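This site uses cookies to remember your settings. Accept | Manage

Dillance Robotics Club: Workshop Tips
Print this page | E-mail this page

Setting up and looking after a practice bay

These notes are for anyone in the club who is building or redressing a practice bay for the tidying task. Most of them come from the February heats, when we lost a lot of time to loose fixings and props that had been put back in the wrong place.

Build the posts and rails first and check them with a square before anything else goes on. Tighten the bottom corners, then the top, then go back to the bottom. A bay that is slightly out will still stand up, but the arms will be working to positions that don't match the other bay, and your saved moves won't carry across.

Wallpaper makes a good lining for the sides. Cut each piece a little over size and trim it in place with a sharp blade. Plain white is easy to get but patterned paper is better practice for the vision group, as the competition bays are always busy. Wipe it with a dry cloth only. Bosell sell the paper tape we use on the edges, and it comes off without tearing if you pull slowly.

For the floor, a marble-pattern covering hides scuffs well. Smooth it from the middle outwards. If a bubble shows up later, prick it with a pin and press it flat with a ruler.

Hang wire baskets from the rails where you can. They keep the floor free, and small light props can be changed over in a minute. Put the heavier things at the bottom of a basket, and don't let long stems stick out into the path of an arm unless the task calls for it.
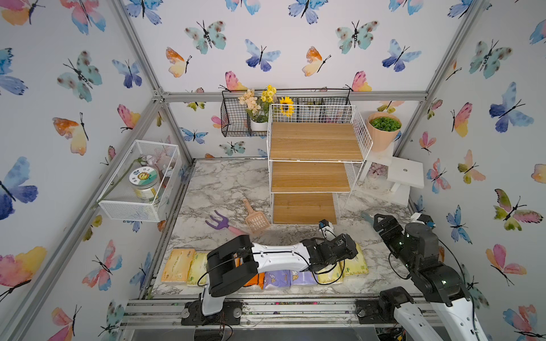 Garden bay, with tissue packs along the front and the hand rake and scoop on the floor.

Tissue packs are cheap and soft, and a gripper that closes too hard will only crease them. Use several colours. Throw out any pack that has split, as loose tissue gets dragged into the joints. We got through 40 packs last term and the new box should be kept for competition week.

Artificial flowers collect dust. Take them outside and brush them with a dry paintbrush, or rinse them in lukewarm water with a drop of washing-up liquid and stand them in a jar overnight. Don't put them back until the stems are dry. A stem that won't stay put can be held with a bit of putty in the bottom of the pot.

Cables should hang in loose loops with enough slack for the full reach of the arm. Move the arm slowly through its whole range with the power off and watch where the cable catches. Hook and loop ties are better than plastic ones, which have to be cut every time.

Sweep the front rail at the end of each session. Screws, bits of tape and offcuts gather there. A soft brush and a dustpan will do, and keep metal bits well away from the wiring.

Spare brackets are in the Alcantara tin, sorted by size. Please write what you take on the sheet. The Bisis team are borrowing the long hex key, so use the one in the drawer for now.

Last updated May 2024

Contact the club | Copyright Dillance Robotics Club | Back to top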